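2 October 2024. Wavau bench, hand-held gripper demonstrations. Entry by Iara Bustos; operator Lizeth Ticona.

The session covered the booklet task: approach, grasp at the near edge, lift, and placement in the white open container. Lizeth recorded 50 demonstrations. Six were rejected on review for lost tracking and are to be repeated. The running total for the task is now 409.

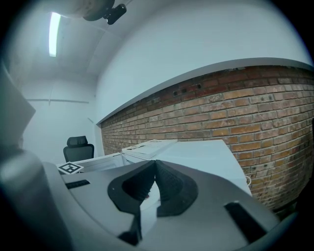 ## Setup notes

- The marker card remains flat on the table, to the left of the container.
- Both finger pads are to be inspected before each block of 10.
- Pylyp Kuzmenko is to confirm the gripper width calibration before the data are released to the Gustville group.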